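How to fold a drawstring bag so it stays folded

I own more small drawstring bags than I own things to put in them. They arrive around soap, around socks, around a single candle, and they are always too nice to chuck. Mine lived in the third drawer down until the drawer stopped closing, at which point I was forced to learn a skill.

The method comes from Veerle Stevens, who ran the linen room at a guesthouse called Darnach and folded, by her own tally, 3,000 pillowcases a season. A drawstring bag is a pillowcase with opinions.

You'll need a table, your hands and a cool iron if you're feeling formal. Clear the table first. Crumbs get into the seams and stay there for years.

1. Empty the bag. Turn it inside out over the bin and pick the lint from the corners. I found a receipt for $5.54 and a button belonging to no garment in the house.

2. Turn it right side out and open the neck as wide as it goes. If you fold it while it's gathered you'll get a lump, and the lump will win.

3. Lay it flat, neck away from you, and smooth from the middle out to the sides. Thin fabric slides about, so keep one hand on the bottom edge.

4. Even up the ties and lay them down the middle of the bag. If one end has vanished into its channel, fish it out now with a safety pin on the other end -- it won't come out by itself, I've waited.

5. Fold both sides in over the ties, so you have a strip a third of the original width.

6. Fold up from the bottom, once, then again, stopping a couple of centimetres short of the neck. Tuck the neck into the pocket you've just made.

7. Stand it on its edge in the drawer. Heavy cotton will stay put. The slippery ones need a neighbour on each side.

My practice bag was the citrus one, which is also the worst behaved of the lot.

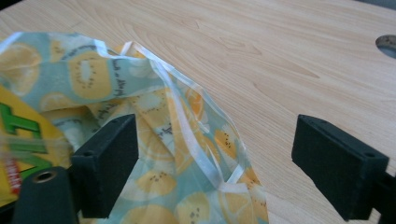
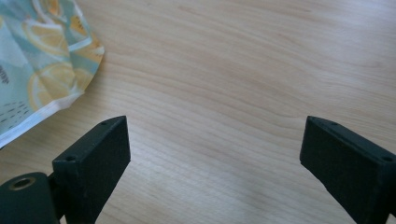
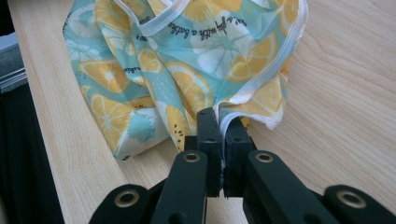
The citrus print on the table, still crumpled. Start from step 2.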